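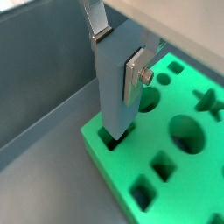 Idholm, 7/19/21

Questions about the peg cell at Idholm

How is the block held?
Between two metal fingers, near its upper end. The right finger has a black pad. Wipe this pad with a dry cloth before every shift and change it after 3000 cycles – the spare pads are in the Trornport drawer.

Does the green board need to be fixed in the bin?
No. It lies on the floor of the bin. If you moved it, please run the Hukow teaching routine again from step eight.

The block stops above the wrong hole. What is wrong?
Usually the board offset is old. A square block over a round hole means that the offset must be taught again. Do not push the board by hand while the arm has power. 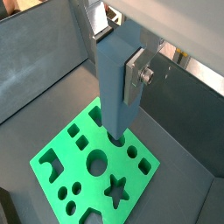 Fault codes and service

What does code 33 mean?
The fingers closed but did not reach the set force. Check the pad first, then the screws of the fingers.

Can I tighten the screws myself?
Yes, with the arm switched off. For anything above the fingers, please call Madigan at extension 1769. The next full service is in September.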